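Metetti opens second home linens workroom in Wouters, adds folding and mending table

WOUTERS – Metetti, which sells and looks after household cloths, has opened a second workroom in Wouters. The room will handle tablecloths, tea towels, napkins and small throws for homes, guest houses and cafes in the area. It opened in January and takes in goods every weekday morning from 8 a.m.

The new workroom has 2220 square feet of floor space, split between a receiving counter, a washing area and a folding and checking room. The company's first workroom, on the Trokano side of town, stays open and will go on taking bed linens and curtains. Customers who have used the Trokano address for table linens should bring them to Wouters from now on. Anything dropped off at the wrong address will be sent across the same day at no charge, but it will be ready one day later.

Plaid and checked cloths have been the main reason for the move. These make up a large share of the table linens Metetti receives in the colder months, and they take longer to fold than plain ones. A plain cloth can be folded by its edges. A checked cloth has to be folded by its pattern, with the stripes lined up, or it looks crooked when it is opened on the customer's table. Staff at the old site were doing this on a narrow counter and often had to refold.

In the folding room, each cloth is spread out, smoothed from the middle toward the sides, and checked for marks, pulled threads and loose hems. It is then folded in half along a stripe, in half again, and finished to the size the customer has asked for. Small repairs are done before folding. Stains that need a second wash go back to the washing area with a paper tag.
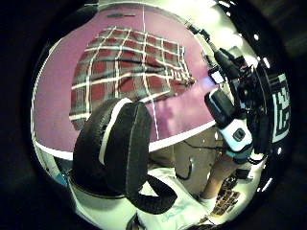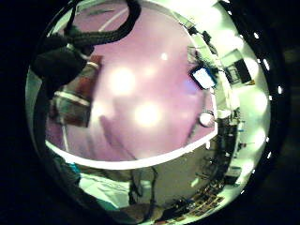

How should a checked tablecloth be stored between uses?

Fold it along the stripes, with the edges square, and lay it flat in a drawer or on a shelf with nothing heavy on top. If it will be put away for more than a couple of months, take it out once and fold it along different stripes so the creases do not set in one place. A cloth that has been ironed should be left to cool before it goes in.

Metetti has also changed how it takes orders. Until now, customers filled in a paper slip for each item. At Wouters they fill in one slip for the whole bag and mark any piece that needs mending with a safety pin. Pins are kept at the receiving counter. Bags without a slip will be held until the customer calls.

Prices for washing and folding have not changed. Mending is charged by the length of the repair, and customers will be called before any work that costs more than 20 dollars. Orders of 40 pieces or more, such as those from cafes and event halls, get a standing pickup time and are folded in sets. A set can be any mix the customer chooses, and each one is tied with cotton tape and labeled with the table size.

The workroom was fitted out by Brurier, a supplier of shelving and work furniture. Brurier supplied the receiving counter, the drying racks and the storage shelves behind the washing area, and will return in the spring to put in a second row of racks. The work will be done outside opening hours and pickups will not be affected.

Metetti will run short folding sessions at the Wouters address for customers who want to do the job at home. Each session takes 46 minutes and covers square cloths, long cloths and napkins. Round cloths are not included, as they need a different method and more table space. People are asked to bring one clean cloth of their own, checked if they have one. Places can be booked at the receiving counter. The sessions are free for anyone with a current order, and children may come along with an adult.

The company gives the following advice to customers bringing in table linens:

Shake out crumbs before bagging.
Scrape off candle wax if it comes away easily, and leave it alone if it doesn't.
Do not put stain remover on dark red or navy cloths before drop-off. Tell the counter what the stain is and how old it is.
Keep damp cloths out of plastic bags overnight.
Take napkin rings, clips and table weights off first. Those left in a bag are kept at the counter for one month.

Tablecloths with a vinyl backing can be wiped down and folded but not washed. Lace and hand-embroidered pieces are accepted for hand washing only, and take two extra days. Metetti does not dye cloths or alter their size at either address, though hems that have come down can be sewn back to their old line.

Finished orders can be picked up until 6 p.m. Customers who cannot collect in person may send someone else with the bottom half of the slip. Orders not picked up after one month are moved to the Trokano store room, where they can be claimed with the same slip.

About Metetti
Metetti washes, mends, folds and stores household linens for private homes and small businesses. It has workrooms in Wouters and Trokano.

Press questions may be left at the receiving counter in Wouters during opening hours.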